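Waiting Times and Seat Use in the Lomedo College Canteen

Project report by Grethe Eyvindsson
Submitted 11/20/25

1. Background

The canteen at Lomedo College serves lunch in one sitting. Students have complained for some time that the queue is too long and that there is nowhere to sit once they have paid. I wanted to find out if both complaints were true, or if one was causing the other.

2. Method

I handed out a short paper survey and got 100 replies. I also timed the queue on 4 days, from the tray stand to the till. The survey asked what people bought, how long they thought they had waited and where they ate. I left out staff, who use a separate till.

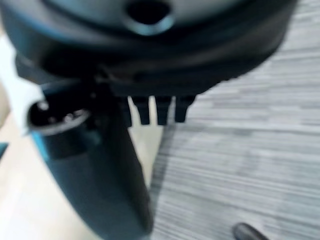 The first version of the survey was tried out in August with students on the summer course. Two questions were dropped after that. One asked about prices and got long answers that had little to do with waiting.

3. Results

The longest wait I timed was 14 minutes, at the start of the lunch break. Most students guessed that they had waited longer than the times I recorded. The hot food line was slow on all the days. The sandwich line moved well until the card reader stopped working, and then both lines joined into one.

Seats were easier to find than the replies suggested. The tables by the windows filled first — often with bags — while the back tables stayed free until late.

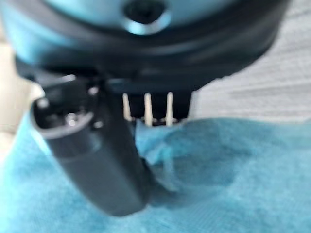 Figure 2. Black block with three white pins, below a teal and black body.

4. Discussion

The queue is the main problem. A second card reader would help, and so would a sign pointing to the back tables. I did not look at the cost of either. The survey also missed students who bring their own lunch, and their view of the seating may be different.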